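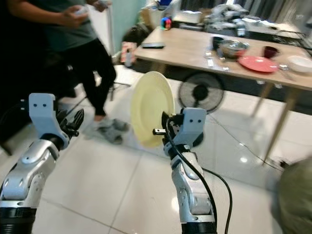
Clearing the table with a two-armed robot: house rules

These are the rules we use at Lusanport when a robot is working in a furnished room with ordinary crockery. They were first written for our own operators and have been tidied up for people who run an arm at home or in a shared workshop. They cover plates, bowls, cups and the floor underneath them. They don't cover knives, hot pans or anything on the hob.

Before you start

Walk the floor first. Pick up bags, bottles, toys and clothes from anywhere the base or the arms may pass. If something has to stay, push it against the wall.

Look under the table as well as on top of it. Fans, extension leads and chargers tend to live there, and a thin black cord is hard to pick out on a camera picture. Unplug what you can and coil the lead. What must stay plugged in gets taped flat along the skirting.

Check the arm's own cables with the arm fully bent and again with it fully stretched. A loop of slack at the wrist is needed for turning. It should not be able to hook a chair back or a table leg.

Take phones off the table. Drinks too, including yours.

Glossy tiles throw back light from windows and ceiling lamps. Draw the curtains halfway if the camera is struggling, and do it before the run, not during.

Where to stand

The person holding the controller stands where both grippers can be seen, and keeps facing them. If you need to look away, stop the arms first.

Stay out of reach of either arm at full stretch. Mark the distance on the floor with tape. Ours is 132 cm from the centre of the base, measured with the gripper open, and yours will depend on the arm.

Wear closed shoes with a grip. Socks slide on tile, and they are no help if a plate lands on your foot. This is rule 4 on the Emness sheet and we have kept it word for word in ours: shoes on before power on.

One operator at a time. Anyone else in the room keeps behind the operator and doesn't pass things across.

Holding plates

Grip a plate by the rim, with the finger pads flat on both faces. Don't pinch the very edge. Two centimetres in from the rim is enough for a dinner plate.

Start with the lowest grip force that holds the plate still and go up in small steps. Write the final setting on the sheet beside the plate type. Glazed stoneware needs more than melamine, and a damp plate needs more than either.

A plate held upright swings if the wrist turns quickly. Halve the wrist speed while anything is in the gripper.

Keep the free gripper open and clear of the loaded one. Bring it in only when you mean to hand over or steady, and don't let go with the first until the second has closed and held for a full second.

Carry low. Anything held over tile should travel no more than 30 cm above the floor or the surface it is going to.

Bowls, cups and jars

Empty them first. A bowl with food in it is a job for a person until the arm has done the same bowl empty without a slip.

Move the front row before the back row. A cup standing behind a plate gets knocked when the plate is lifted, so slide the plate forward and then lift.

Clear glass is easily missed by the camera. Put a strip of paper tape round small jars, or leave them out.

Breakages

Stop both arms, then switch off at the wall. Don't drive the robot away over the pieces. Sweep, then go over the floor with a damp cloth, and check the finger pads for chips before the next run. Pads cost us very little and we change them after every breakage.

Log it, even if the plate survived. Wing-yan Mak keeps the log and would sooner have a short note than none. Give the item, the grip setting and what the arm was doing.

Finishing

Park the arms low with the grippers empty. Put the controller on its hook, not on the table. Wipe the pads with warm water and a little washing-up liquid, and let them dry before closing the grippers.

Rules last changed 2018-12-21. Yen-ting Chiu will go through them again in February, so send corrections before then.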